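**Ticket: Exporter drops the gripper channel in part of the simulated episodes**
Project: Karakaya (tabletop picking, simulation)
Component: Clikow recorder, export step
Reported by: Alper Güneş
Status: open, workaround in use

**Summary**

We collect teleoperated examples in the simulator and export them for training the picking policy. In the last batch there are 881 episodes. After the export, 115 of them have a gripper channel which stays at one constant value from the first step to the last. The arm joints in the same episodes look correct. The training job does not complain, it only learns from these episodes that the gripper never closes.

**What I expected**

The gripper value should change at least one time in each episode marked as success. If the channel is missing, the exporter should stop with an error and not fill it with the last known value.

**How to reproduce**

1. Start the recorder with the default tabletop config.
2. Record one episode as normal and mark it as success.
3. Press reset while the recorder is still writing the file.
4. Record a second episode.
5. Export both and plot `gripper_cmd`.

In my tests the second episode is flat almost every time. When I wait for the "saved" line in the console before I press reset, both episodes are good.

**Log**

*Monday, 9:40.* First I suspected the operator device, so I changed the controller and the cable. No difference. I also ran it with keyboard control and the flat channel came back.

*11:15.* Compared a good file and a bad file. Both have the same number of steps in all channels, so a simple length check can't find the problem. The raw recording of the bad one has a gap in the gripper timestamps at the start. The exporter interpolates over this gap and then never returns to the real values.

*13:30.* Turned off the interpolation with `--no-fill`. Now the exporter crashes on the bad files:

```
export: episode 564: channel gripper_cmd has no sample before t=0
export: aborted
```

This is much better for me than a silent wrong value, but it stops the whole batch at the first bad episode. I would like an option to skip and continue.

*15:05.* Tried the older recorder build on the Prisiditz machine. It doesn't have the bug. The difference between the two builds is that the new one subscribes to the gripper in a separate thread. My guess is that reset destroys the old subscription and the new one starts too late. I did not confirm this in the code yet.

*16:20.* Wrote a small filter script which reads the exported files and moves every success episode with a constant gripper channel to a folder `quarantine/`. It is slow, but it catches all the bad ones I know. Please do not delete this folder. The raw recordings may still be usable after the fix.

*Tuesday, 10:10.* Replayed several quarantined episodes from the raw data. The arm motion is fine, also in the difficult layouts with many objects on the table. I stopped one replay with the gripper over the small orange box to compare the pose with the recorded joint values, and they agree.

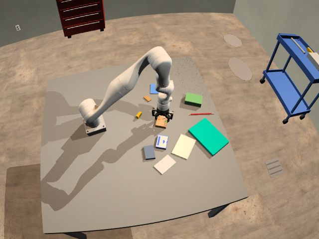
Cindden asked whether the quarantined episodes could be kept for the reaching policy, where the gripper channel is not used at all, and whether a mask would be enough so that the picking job ignores them.

*11:45.* Answer to this: yes, I think so, if the mask is written in the episode metadata and not only in the folder name. The loader already reads a field `valid_channels`, but the exporter always writes the full list there. I will change my script so it removes `gripper_cmd` from the list. The picking job must then refuse episodes without this channel. Today it does not check it.

*14:30.* The script is changed and I ran it on the quarantine folder. The reaching job loads the files without warnings. For the picking job I added the check on my branch, it still needs review.

**Workaround until the fix**

- Wait for the "saved" line before reset.
- Export with the filter script after it, also for small batches.
- Don't train on the old export.

**Still open**

- Fix the subscription after reset in the recorder.
- Add skip and continue to `--no-fill`.
- Decide if interpolation should be off by default. My vote is off.
- Check the 2 older batches, they were recorded with the same build and I did not look at them yet.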